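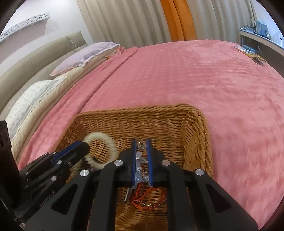 Chapter 4. Sorting Small Accessories

Cords, clips, straps and beaded items tangle when they share one container. This chapter covers how to separate them, coil them and return them to a shallow basket. Work on a bed or another wide, soft surface, where small parts do not roll. Section 4.1 deals with cords, and Section 4.2 with rigid items such as hair clips. The terms follow Gkikas and Cherkaoui, whose Clonside household survey recorded 342 mixed containers. Thin cord is coiled in loops of equal size and laid flat. Rigid items are lifted out first, by the end farthest from the tangle.

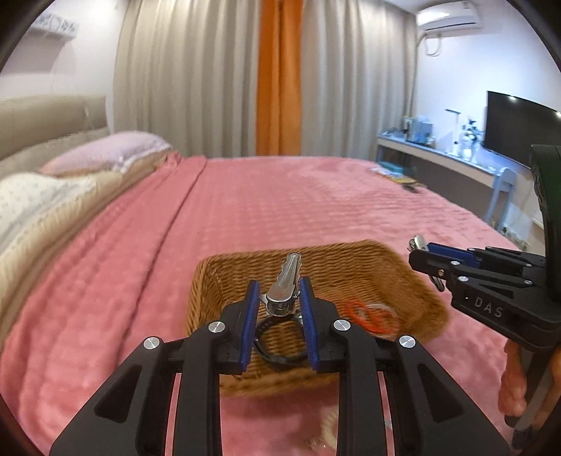 Why are clips removed before cords are coiled?

The hinge and edges of a clip catch on loops, and pulling the cord tightens the tangle.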